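Section 5: First Flush and Everyday Use of Your Huvholm Under-Sink Filter

By now you should have the bracket screwed to the cupboard wall, the filter head hanging on the bracket, and the little tap standing up proudly beside your main one. If any of that is still lying on the kitchen floor, go back to Section 4 and take your time over it. The water will still be there when you've finished!

You will need: a bucket, an old towel, a torch, a measuring jug that holds at least 1000 ml, and somebody to keep you company if you can find them, as the flushing takes a while and there isn't much to look at.

5.1 Fitting the cartridge

1. Check that the blue isolating valve is closed. The handle should lie across the pipe.

2. Take the cartridge out of its bag and pull off both white caps. Keep the caps, as they come in handy at the end of the cartridge's life when you want to carry it to the bin without dribbling all the way down the hall.

3. Wet the rubber ring with a drop of tap water. Please don't use cooking oil, washing-up liquid or petroleum jelly, however tempting it may be.

4. Hold the cartridge upright with the arrow facing you, push it up into the head, and turn it to the right until the arrow meets the line. It goes stiff just before the end and then gives a soft click.

Note: If you can't feel the click, take the cartridge out again and look at the rubber ring. Nine times out of ten it has rolled to one side.

CAUTION: Hand-tighten only. A strap wrench will crack the head, and a cracked head isn't covered by the guarantee.

5.2 The first flush

5. Put the bucket under the filter, spread the towel across the cupboard floor, and open the small tap at the sink before you touch the valve.

6. Now open the blue valve, slowly, a quarter turn at a time. There will be a good deal of spitting and coughing from the tap while the air works its way out, and this is quite normal.

7. Let the water run for ten minutes. It will come out grey at first (this is fine carbon dust and perfectly harmless, though you wouldn't want it in your tea), then cloudy, then clear.

8. Close the tap, wait five minutes, and shine your torch over every joint. Run a dry fingertip round each one as well, since a slow weep is easier to feel than to see.

9. Open the tap once more and fill the measuring jug to the 500 ml line. It should take between 15 and 20 seconds. If it's much slower, see the notes on low pressure on page 23.

Note: Tiny bubbles may hang about in the water for the first few days. Leave a jugful standing and they clear from the bottom upwards.

CAUTION: Cold water only. Never join the filter to the hot supply, even for a moment.

5.3 Setting the reminder

10. Press and hold the button on the tap collar until the light turns green. The counter now starts from nothing and will turn amber when 1000 litres have passed through.

11. Write the month on the sticker supplied and put it inside the cupboard door. The battery in the collar does run out eventually, and a sticker never does. Ours at the Clonstead workshop says February, in very large letters.

Change the cartridge when the light goes amber, or after six months, whichever comes first. If you have been away for more than a week, run the tap for two minutes before you drink from it.

5.4 Filtered water around the kitchen

The filter takes out the taste of chlorine and a fair amount of the chalk, so do use it wherever you can: kettle, coffee machine, steam iron, the jug in the fridge. Descaling will still be needed, only less often, and you should go on following the instructions that came with each appliance. Empty any tank that has been standing for a day or two and fill it afresh. It's a good habit to have a plain drinking glass handy too, and to taste the water on its own now and again. You'll soon notice when a cartridge is getting tired. 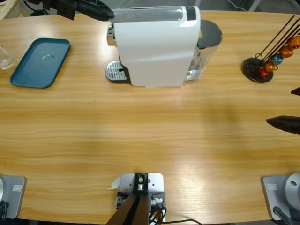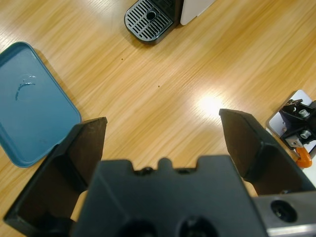
Capsule machine, with its slotted drip tray.

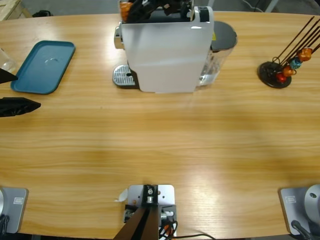
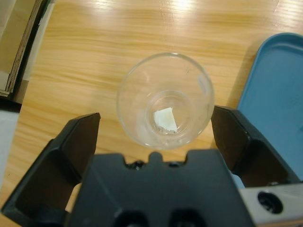
Comments on this section

Macarena Navarrete
Step 9 caught me out. My jug was taking nearly a minute to reach the line, and I had the whole thing apart twice before I saw that I'd only half opened the blue valve. Might be worth saying how far it should turn? Otherwise all fine, no leaks, and the kettle has stopped growing that white crust round the element. I'm in Jerinau, where the water is dreadful.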